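3.2 Informal notices on shared tables
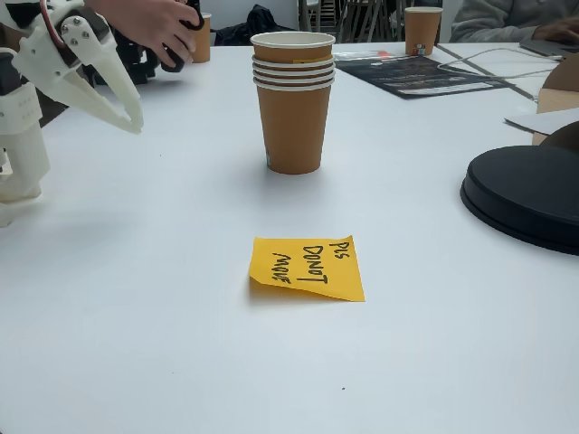 Figure 2. Stacked paper cups on a shared table with a handwritten note, "PLS DONOT MOVE".

Handwritten notices were treated as a separate class from printed signs. A printed sign is normally issued by the operator of a room and applies to everyone who enters it. A handwritten notice is written by one user of a table for the other users, usually at short notice and on whatever paper is at hand. Following Delić, we call the item that a notice is meant to protect its referent.

The survey covered shared work tables at two sites, Narnura and Stondberg. It produced 2,206 records of objects left on a table surface, of which 454 had a handwritten notice lying beside or attached to them. Each notice was coded for wording, placement and orientation. Spelling and spacing were transcribed as written, so that "DONOT" in Figure 2 is kept as a single word.

Wording was short in nearly all cases. Most notices gave an instruction with no name, date or reason. The referent was often left out of the text as well and had to be inferred from position. In Figure 2 the sticky note lies directly in front of the stack of brown cups, and a reader will probably take the stack as the referent. The wording would apply equally well to the note itself or to that whole part of the table. Other cups of the same kind stand farther back, and the text does not say whether they are included. We coded such cases as "referent by proximity" and kept them apart from notices stuck directly to an object.

Orientation was coded as square or angled with respect to the nearest table edge. Angled notes, including the one in Figure 2, were not excluded, although the angle may be accidental. A loose note can be turned or pushed aside without its referent being touched, and the coding records only the position at the time of observation.

Disposable items raise a further difficulty. Paper cups have little value of their own and are readily taken for spare stock or for waste. The Wanby coding scheme places them under "consumables" regardless of any notice. We departed from it here and entered a cup stack with a notice as a reserved item. The effect of this change on the totals is reported in Section 4.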